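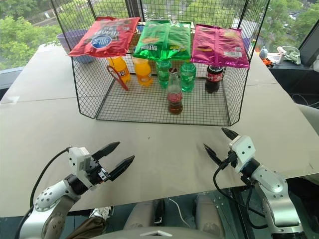

Snack bags up top, drinks underneath, black wire rack.

Road trip snacks: what survives a 6 hour drive?

vorko_fan
We're doing the Rammont loop in June and I am SO excited to plan the food. My rule is chips on top of everything, drinks at the bottom, and nothing with chocolate. What are you all bringing?

pretzelmile
Pretzels, always! Chips are crumbs by the second rest stop. And get your drinks before you leave, the gas station at Clasen wants a fortune for a plain water.

hazel203
Disagree on chips, the bags are full of air and they ride great if you don't sit on them. My kids finished three before we even got to mile 54 last summer and we had the best time. 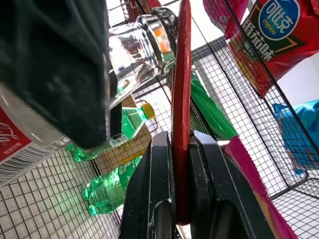 Also bring stuff to do! We play cards, sing badly, and save one really good snack for the Nouri overlook (ours is sour candy, no contest).

pretzelmile
OK, sour candy I can get behind. Still not sold on chips. The salt makes everybody thirsty and then you're stopping every half hour.

vorko_fan
Stopping is half the fun though! The pie stand past Clasen is worth it all by itself. Peach if they have it.

lowgear
Cheese sticks in a small cooler, frozen grapes on top. We did nearly 150 miles on that and a loaf of banana bread.

hazel203
Frozen grapes!! Stealing that.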